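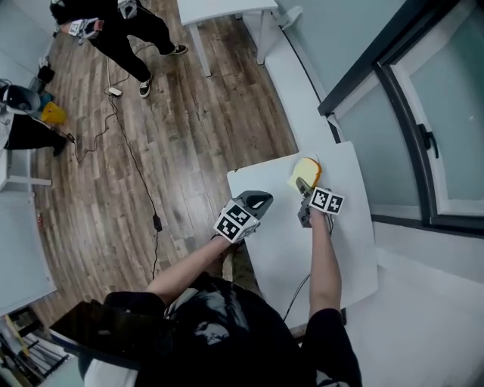
A slice on a small white plate, at the table by the window ledge.

Quick notes from the Urthorpe mill open day before I forget it all. July, hot, parking in a field. Got there at 10 and the line for the first tour was already back to the gate.

The mill itself is great. Budeck stones on the ground floor, still turning, very loud, and you feel it in your teeth. Tour is 90 minutes and worth all of it, though the stairs to the top are more of a ladder. Flour on everything. Wear old shoes. They grind up to 400 pounds on a good day and most of it goes to bakeries in the county, the rest gets sold in the shop in paper bags.

Liked the sifting room best. Three grades of flour off the same wheat and they let you rub each one between your fingers. The coarse one smells like a barn, in a good way. Didnt catch everything the guide said up there — fans going.

Skip the film in the barn. Long, and mostly about the roof repairs.

Bread from the Seo oven sold out before noon, so go early. I got the last seeded loaf, a bit dark on the bottom, gone by supper. The rye was dry. Butter was extra, wich seemed cheap of them.

Bus 204 stops at the bridge, then it's a ten minute walk along the creek. Bus 226 looks closer on the map but drops you on the wrong side of the water. Last one back is at 5.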